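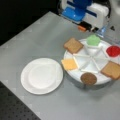 Product listings writer / tester - gaming accessories - part time, could go full

Stubbs is looking for someone to write up the stuff we sell. Controllers mostly, phone clips, charging docks, headsets, cases, a lot of cables. Online shop, own site plus three marketplaces. 2,633 live listings at last check and a fair few of them are a mess. Copied off the supplier sheet, half translated, same word four times in the title. We want them rewritten in normal English by a person who has had the thing in their hands.

Starts July. Sooner if you can.

What you'd be doing

Taking a box off the shelf, opening it, pairing it with a phone or tablet, playing something on it for a bit. Then writing the listing. Title, five short points, a paragraph, what's in the box, what it does NOT work with. That last one matters most, most of our returns are someone with the wrong phone.

Target is 13 listings a day once you're settled. First fortnight we don't count.

Also: answering the odd customer question when Peninah is swamped (compatibility stuff, "will this fit with my case on"), fixing photos that are attached to the wrong colour, flagging when a supplier has quietly changed a model without changing the number. Happens more than you'd think.

No selling on the phone. No social media, that's Bartosz.

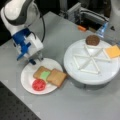
Robot arm with its gripper over a small paper plate.

What we need from you

- Clear plain writing. Short sentences fine. Spelling good, better than this advert
- You play games on a phone or tablet, at least sometimes. Don't mind which
- Comfortable with Bluetooth settings, button mapping, updating firmware off a bad instruction leaflet
- Own Android phone a plus, we have test handsets but they get fought over
- Careful with numbers. Battery size, cable length, weight. If the sheet says one thing and the scales say another, we go with the scales

Nice to have: some Bahasa Indonesia or Mandarin for supplier emails. Spreadsheet know-how. Having worked in returns anywhere, Digby on the returns bench will love you.

Don't need: degree, portfolio, cover letter. Please no cover letter.

Hours and pay

20 hours a week to begin with, between 8am and 6pm, you pick the shape as long as two of the days overlap with Yusri. Can go up to full time in the autumn before the Christmas rush. £13 an hour. Paid breaks. Paid holiday from day one. Staff price on anything in the shop, and first go at the open-box shelf.

On site for the testing part, the unit is on the Plislow estate, second gate, free parking, bus stops outside. Writing can be done from home once you've finsihed your three month trial. Kitchen has a kettle and a microwave.
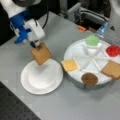

The trial task is paid as well. If we like your email we send you a controller, the Ellia clip-on one or the Prarkau pad depending what's in, and you write us one listing, 200 words, 225 at the very most. You get two hours' pay for it and you keep the controller whether you get the job or not. Please do not run it through a text generator, we've had a lot of those in and they all say "elevate your gameplay".

After that a chat with Yusri Sutanto and Wiremu McKinnon, half an hour or so, in person or by video. Then an answer within the week, yes or no.

How to apply

Email the jobs address on the contact page. Put LISTINGS in the subject so it doesnt go into the customer queue. Tell us:

- what you play and what you play it on
- days and hours you could do
- one listing on our site you'd change and what's wrong with it
- when you can start

CV attached if you've got one, any format. Anything we should know about access or adjustments, say so, ground floor unit and desks go up and down.

Questions before applying, ring the office between 10am and 3pm and ask for Peninah Gachanja. Applications stay open until we've filled it. No agencies.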